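Subject: Re: [plambridge-textiles] Moths again, and what to do before winter
List: plambridge-textiles

On Tuesday a member from Pisurham wrote:

> I opened my wool drawer and found small holes in two sweaters.
> I put everything in the freezer for one night. Is this enough?
> Also, must I treat the synthetic blankets which were in the same
> drawer? My neighbor says the moths eat everything.

Hello all,

I am sorry to read about the sweaters. I had the same trouble in June, and I have read a lot since then, so I will try to answer both questions. Please excuse my English where it is too stiff.

One night in the freezer is too short, in my opinion. A thick sweater gets cold slowly in the middle, and the eggs can survive a short cold. I now leave each piece in for 10 days. I put it in a plastic bag, press the air out and close the bag well. When I take it out, I do not open the bag until the wool has come back to room temperature, otherwise water collects on the fibers.

Before freezing I brush the piece outdoors, mainly under the collar, inside the cuffs and along the side seams. The larvae like places where there is a little skin or food left. For this reason I also wash first whatever can be washed. A clean sweater is less attractive to them than a worn one.

For storage I fold flat and do not use hangers, which pull the shoulders of a heavy knit. My stack must not be too high, or the lowest piece gets hard creases.

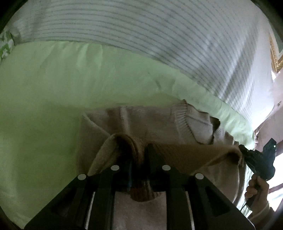

Folded knit on the green sheet.

I tried the cedar blocks from Tandgate. They smell pleasant, but I would not trust them alone. The smell becomes weak after some months and then one has to sand the surface. The sticky traps are useful in a different way: they catch the male moths, so you learn if you have a problem, but they do not protect the wool. In my hallway closet I caught 21 in one season, and in the bedroom only two.

Now the second question. Your neighbor is not quite right. The larvae feed on wool, silk, fur and feathers. Polyester fleece gives them no food. However, they can hide in the folds, and they may bite through a mixed fabric or a dirty spot. So I would not freeze the fleece blankets. I would shake them well, wash them according to the label and keep them in another drawer.
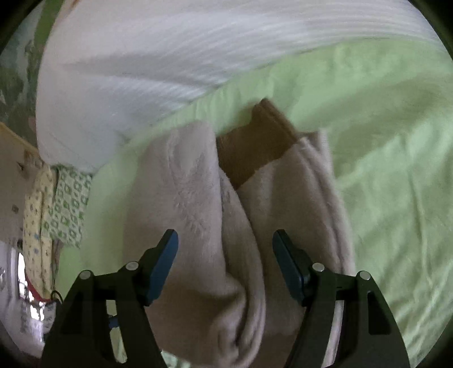

Pink fleece blanket, thick folds.

Fleece should be dried at low heat, and without fabric softener if you want to keep it fluffy.

Do not forget the drawer itself. Take it out completely and vacuum the corners and the rails behind it. I found most of the larvae under the paper lining, where I had not looked for years. Empty the vacuum outside the house.

One more thing for those who repair by hand: Caputo has again the thin darning wool on cards. The brown is shade 1501 and it is a little more yellow than last year, so please compare it in daylight before you buy.

Does someone on the list have experience with freezing felt hats? I am afraid that the brim will lose its shape in the bag.

With kind regards from Plambridge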